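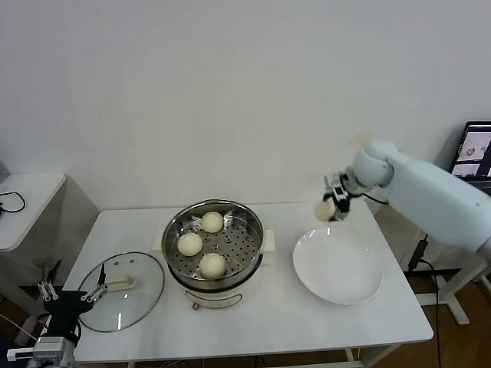
Makley Tabletop Practice Kit, Food Edition

Sold by Rorkley. In stock, except the laminated cards, which are between print runs.

The Makley kit is for labs and teaching rooms that run two-arm food handling tasks and would like to run them the same way twice. You get a written procedure, a set of cards, table markers, and a logbook. You do not get arms, grippers, a steamer, or buns. People ask about the buns more often than you would think.

The procedure was written by Lurdes Figueiredo, who spent years reading other people's test reports and became tired of the phrase "the usual setup." It was revised by Florêncio Bastos, who took out the jokes. A few got past him.

What's in the box

Procedure book, spiral bound, lies flat, wipes clean
Station cards for steamer, plate, lid, and cable routing
Removable table markers, 20 per sheet
Logbook with numbered pages, so that a missing page looks missing
One grease pencil
Hazard sheet template, blank, for you to fill in and sign

What the procedure covers

The book has 17 rules. Each one gets a page, with the rule at the top in large type and the argument for it underneath in small type. Most crews read the large type. Operators who have broken a rule tend to come back for the small type later.

Some of the rules our customers write to us about:

Rule 1. Agree on what "done" means before anything moves. If the task is to move a bun from the basket to the plate, say whether touching the plate counts, whether rolling off it afterward counts against you, and whether a dented bun is a bun. Write it in the log. Arguments held after the run are longer and nobody enjoys the minutes.

Rule 3. The lid has a place. Glass lids get set down wherever there is room, and then an arm needs that room. Mark the lid position, put the lid flat inside the mark, and treat it as an obstacle in every plan, including plans for the arm that has no business over there.

Rule 4. One arm owns the plate. Two arms may share a table, but each target has a single owner at any moment, and a handover gets logged. Crews that skip this one discover how politely two machines can wait for each other.

Rule 6. Treat the pot as hot. It doesn't matter that it was switched off, or that it was never switched on, or that Gary from the next room says so. Record the knob position at the start and end of each session. Hands stay away from the basket while the arms are enabled, and steam counts as a moving part.

Rule 9. Cables are part of the workspace. Route them off the table or fix them down, check that nothing hangs where a foot or an elbow joint will find it, and coil the spare length outside the reach of either arm. "It's only the thin one" is not a cable policy.

Rule 11. The screen faces the operator. If you have to lean over the table to see the camera view, you are now in the camera view.

Rule 14. Food used in testing is test material. Once a gripper has touched it, it doesn't get eaten, offered to visitors, or put back in the fridge with a note on it. Bin it at the end of the session. This is the most frequently broken rule in the book and the reason the hazard sheet has a line for lunch.

Rule 17. Stop means stop. Whoever is in the room may call it, including the person who came in to ask about the printer. The run is written up as stopped, with the reason, and without adjectives.

How it relates to formal safety standards

It doesn't replace them. The kit is a house practice for small benches. Your risk assessment, your arm maker's manual, and whatever your local law says all outrank it, and where they disagree with our book you should follow them and write to us. We will grumble and then fix the page. Buying the kit does not make your cell compliant with anything. We had a customer frame the cover and hang it by the door, and we would like that to stop.

Fingertips that touch food, or things made to pass for it, need their own cleaning schedule. The book gives a blank table for this and no cleaning products, as materials vary and we have seen what the wrong one does to a soft pad.

Will it fit my setup?

The cards assume one fixed table, with arms that can reach in from opposite sides, and a round container as the pick point. They work with a single arm if you skip the handover pages. Mobile bases are a different problem, and a different book, which Lurdes says is coming. She has said so for a while.

The markers stick to smooth tabletops and come off without solvent. On bare, rough wood they come off without being asked.

Editions

Food Edition (this page)
Drusteritz Edition, for wet benches and sinks, with waterproof cards
Ó Súilleabháin binding, same text in a ring binder, for sites where pages have to be swapped under document control

Changes in the current printing

Dated 17 Oct 2019. Rule 3 now mentions glass. Rule 9 is longer. The diagram on the steamer card has been turned the right way up, with our thanks to everyone who pointed it out, and our somewhat cooler thanks to those who pointed it out twice.

Ordering

Orders placed by noon ship the next working day. Each kit includes 2 logbook refills, and further refills are sold in packs. Returns are accepted if the book is unused; grease pencil in the margins counts as use. Schools should ask for the classroom price before ordering, as we can't apply it afterward.

Related items: logbook refills, spare table markers, blank station cards, replacement grease pencil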